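Rekha Achari
Right, the dark wash. I've had a few of you ask how I fold dark tops and tea towels without ending up with fluff all over them, so a few posts on it.

First thing is the surface. I use a plain white one. Dark fabric on a dark table and you can't find the edges, especially navy or black in the evening with the big light on.

Wipe the surface down before you start. Marks that don't come off with a cloth are fine, crumbs aren't. I do this every time now after folding half a packet of toast into a jumper in February.

Pick each thing up by one corner or one shoulder and let it hang for a second. Most of the creases from the basket drop out by themselves. Then lay it down far edge first and bring the rest towards you.
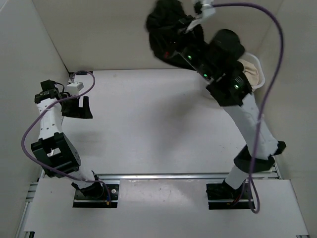
Once it's down, smooth from the middle outwards with a flat hand. Don't pull at the hem, it stretches jersey and you end up with one side longer than the other.

For tops: face down, sides in, sleeves back on themselves, then up in 3. For tea towels: long edges together, then in half, then in half again. Flannels I just fold once and stack.

A full load takes me nearly 20 minutes. Socks are on top of that and I do them in front of the telly.

Someone asked about folding boards. I had a Jedent one and gave it to my sister in Prasutcombe. It was all right for shirts but too narrow for anything of my husband's.

Someone else asked about lint rollers. Do it before folding, while the thing is flat. One pass down the front, turn it over, one pass down the back.

Bedding is different and needs its own thread. I'll do fitted sheets next, probably after 9 tonight when the kids are down.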